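Faut-il vraiment repasser ses draps ?

On lit partout qu'un drap non repassé serait moins sain ou plus rêche. Je n'y crois pas beaucoup, et j'ai pourtant repassé les miens pendant 16 ans, par habitude familiale plus que par conviction.

Les sprays défroissants, d'abord. J'ai essayé celui de Feler, puis le Mirkau, deux fois plus cher. Sur une taie, l'effet se voit un peu. Sur un drap de deux places, il faut vider un bon quart du flacon pour obtenir à peu près ce que donne un vaporisateur d'eau claire. Gardez votre argent.
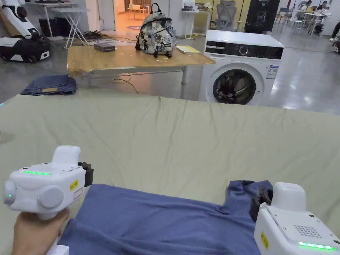 L'essorage compte bien plus que tous ces produits. À 1 200 tours, le coton ressort en corde et garde ses plis, même étendu tout de suite. Un drap vert sauge tout froissé comme celui-ci ne me choque pas sous une couette, mais si cela vous gêne, descendez à 800 tours et secouez-le fort avant de le mettre sur le fil. Il sèchera moins vite – prévoyez une demi-journée de plus en hiver.

Les balles de séchage ? Agustina Insaurralde, ma voisine de palier, ne jure que par elles. J'en ai mis 5 dans le tambour pendant un mois et je n'ai vu aucune différence, à part le bruit.

Quant au vinaigre blanc dans le bac à adoucissant, il assouplit un peu en eau calcaire. Il ne défroisse rien, quoi qu'en disent les forums.

Si vous tenez au fer, ne repassez que le rabat et les taies, encore légèrement humides. Le reste passe sous le matelas et il sera froissé dès la première nuit.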